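Sim round: arm keeps stopping short of the block

Forum > Student Projects > Simulation

mossback_41
Posting for our club. We're in the sim round of the Skorkier student challenge and I've been stuck on the same thing for two weeks. The two-arm setup loads fine and the arms move, but on the pick task the fingers close before they get to the block. We ran 3000 episodes last week and 428 ended with a grasp. I was hoping for a lot better before July. Has anyone else had this?

pliersandtape
Which start poses are you using? If it's the default set, the block can spawn really close to the other fixtures and the arm takes a bad path around them.

mossback_41
Default set, yes. We didn't know you could change it.

pliersandtape
You can. Look in the task settings under spawn area.

dvorak_keys
I'd leave the spawn area alone. The judges run the default one, so if you train on an easier layout you'll score worse on the day. We did that last season with the Cukine task and dropped to the bottom half.

pliersandtape
I didn't say train on it. Use it to find out whether the problem is the path or the gripper timing. Then put it back.

dvorak_keys
OK, fair. As a test it makes sense. People do forget to put it back, though.

H. Hoekstra
Coach here, same club as mossback_41. We did look at timing first. The close command was going out 3 steps early because of an old offset somebody left in from the De Graaf exercise. Taking it out helped a little, but it didn't fix it.

tinsnips
Are you randomizing the lighting? Hard shadows gave our vision model a lot of trouble. It kept reading the shadow edge as the edge of the block.

mossback_41
Yes, lighting is random. I can turn it off for a run and compare.

dvorak_keys
I don't think it's shadows. Ours trained fine with them on. Can you post a couple of renders — whatever you have from the table with the green checks?

H. Hoekstra
These are from one of our runs. 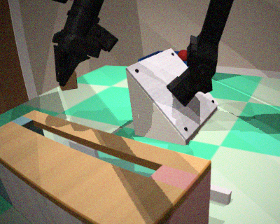
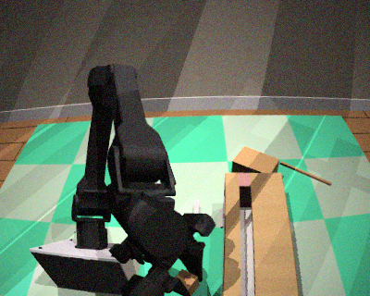 Fodgate Robotics Club — Simulation Team
Coach: Hanneke Hoekstra

tinsnips
There are shadows across the objects in both of those. I'd still do the run with fixed light.

pliersandtape
I'd check the path first. Try 30 episodes with a wider spawn area and log the finger height when the close command goes out.

mossback_41
I'll do both, separately. Fixed light tonight, spawn area after that, and then everything goes back to default. I'll post the numbers in this thread.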